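# Workshop tips: before you pay for a whiteboard-writing arm

Filed 5th January, under things people keep asking me about.

Hikorville has been pushing its Vona service hard to small workshops this summer. The offer is a robot arm on loan, set up by them, that writes your job list on the whiteboard each morning. They want $200 a month for it. A marker costs $2. I went in expecting to be annoyed and came out only partly annoyed, so take these notes as coming from someone who still writes his own list.

**Try your own board first.** The brochure says "any smooth board". Glossy boards throw glare, and glare is a pain for people and cameras alike. Stand where the arm would stand, at the time of day you'd use it, and look for the ceiling lights. If you can't read your own writing through the shine, a machine's writing won't be any easier.

**Clean it properly.** Old ink leaves a grey film that a dry cloth just moves about. A little methylated spirits on a rag, then a wipe with plain water, then let it dry. Don't use the kitchen scourer. Once the coating is scratched every line you draw will stain.

**Check the board doesn't rock.** Boards on stands are worse than boards screwed to the wall. Push a marker against the middle with one finger. If the board gives, lock the castors or wedge the feet. I've seen a folded bit of inner tube do the job better than the rubber wedges Onov sells.

**Ask for a plain line before you ask for words.** Every demo wants to show you a word. A long straight stroke tells you more about pressure and steadiness, and it's much harder to flatter. 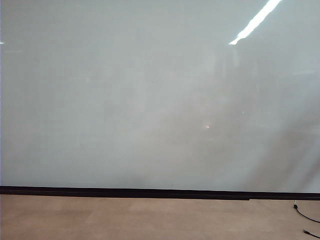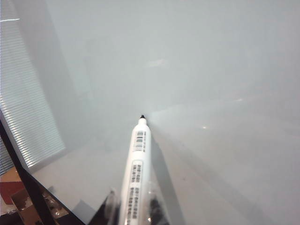

Whiteboard work with the arm, and one black stroke in the last of the three.
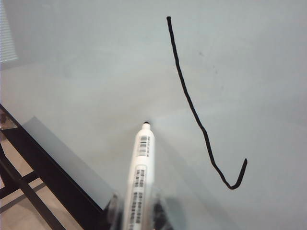
Reto Ortner, who sells the thing, told me the wobble in a line can be tuned out. Maybe so. I asked whether the tuning was included and he said the first visit was, and after that it's $79 a call-out. That isn't in the brochure. Get it in writing, along with who pays for the travel if you're outside the city.

**Use fresh markers.** A half-dry tip makes any hand look shaky, and you'll waste a call-out finding that out. Store them flat - tip-down is fine for a day or so but they flood when you first use them. Caps on between jobs, and listen for the click. Vibeke Sveinbjörnsson at the joinery next door keeps hers in a cutlery tray and they last well.

**Mind the cables.** Run them along the back of the bench and tape them down with cloth tape. Packing tape lifts as soon as there's sawdust under it. And leave slack at the arm end, a good loop of it, or the plug takes the strain.

**Do the sums on your own time.** Our job list takes me two minutes to write. Boonmee Khamphan runs a much bigger shop and reckons his takes longer because he has to chase everyone for it first, and the arm doesn't do the chasing. You still type the list in. I put this to Ortner and he talked about "consistency across sites", so if you've got several sites and a boss who likes neat boards, there may be something in it. I've got one site and a boss who is me.

**Read the cancellation clause.** It's on the back page in small grey type. You give notice by letter, and you pay return freight on the arm. Zoëga hires out similar gear and collects it free, according to Esben Zoëga, though he would say that and I haven't tested it.

I've asked for the trial without the deposit and am waiting to hear. If they agree I'll run it on the old board in the back bay, with the lights on and the roller door up, and post the results here.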